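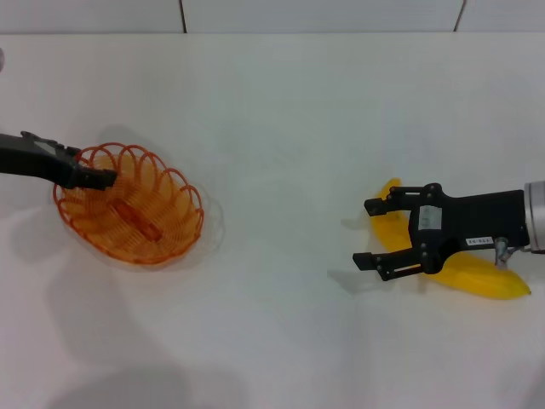

Two-armed teaching reaches 253 runs at Dridcombe

The robot group at Dridcombe has passed 253 recorded runs of its fruit-and-basket task, and the team at Arkside wants to reach 888 by July. Every run is driven by a person. The operator holds a pair of hand controllers, the robot's two arms follow along, and each session is saved so the machine can learn from it later.

The task sounds tiny - get a banana into a wire basket - but it's a lovely one to teach, with two grippers to keep track of and a curved fruit that can be picked up in all kinds of ways!

"You stop thinking about the controllers after a while and just reach," said Costel Spahić, who trains new operators. "Then you watch someone else do it, and they come at the banana from a completely different side. We want both of those in the data."

New operators get 2 practice sessions before their runs are kept. The Puria group will take a turn at the controllers next, with a bread roll task to follow.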